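Cendeck Help Centre
Ticket status: Solved
Product: Cendeck Sync (desktop)
Subject: Upload stops at 504 files, then starts again from zero

Opened by customer
Sunday, November 17, 2024

Hello,

I am using Cendeck Sync to copy a folder from my old computer to the shared storage of our small office, Dobre. The folder contains 1,194 files, mostly scanned invoices and some photos. Every time, the upload goes well until file number 504 and then it stops. The window says "Waiting for server" and nothing moves. If I leave it for one hour, the counter goes back to zero and all begins again.

What I have already tried:

Restarted the program and the computer.
Changed from wireless to cable.
Switched off the antivirus for ten minutes.
Made a new empty folder on the storage and uploaded there. The same result, also 504.

My version is the one which was offered to me by the automatic update in April. I have not changed any settings after that.

Reply from Cendeck Support

Thank you for the clear report. Please sort the folder by name and check which file comes directly after number 504. Look at the length of the full path and at any unusual characters. Please also send us the log, which you find under Help – Save Log.

Customer

I have sorted it. The file after 504 is in a subfolder which came from our supplier Lulero. The name of this file is very long, because they put the order number, the delivery address and the whole subject of the e-mail into it. I counted the name and it has 178 characters. With the folders before it, the path is of course longer still.

I moved this one file to my desktop and started again. Now the upload passed 504 and stopped at 557, so it went 53 files further. There is another Lulero file in that place, also with a long name.

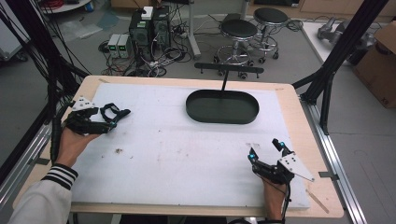
I have attached the log. I removed the lines with our account number, I hope this is no problem. What I do not understand is why the old computer accepts these names without any complaint and the storage does not. Is there a limit written somewhere? I looked in the manual under "Upload" and under "Errors", but I could not find it.

Reply from Cendeck Support

The log confirms it. The storage encrypts file names, and an encrypted name becomes longer than the original. Names above 140 characters can then be refused. The program should skip such a file and show a warning. In your version it waits for an answer and later restarts the queue. We have passed this to the developers.

For now, please shorten the long names. A free tool such as Rukell Rename can do it for the whole folder in one step. Please make a copy first.

Customer

I made a copy and used Rukell Rename with the rule "keep first 80 characters". Two files then had the same name, so I added a number at the end of each. After this the upload ran to the end without stopping, and the storage now shows 1,194 files. I opened several of the Lulero invoices from there and they open normally.

One small suggestion – please write the limit in the manual, under "Upload". You can close the ticket.

Reply from Cendeck Support

Good to hear. We have forwarded your suggestion about the manual. The ticket is now closed, and you can reopen it by replying to this message.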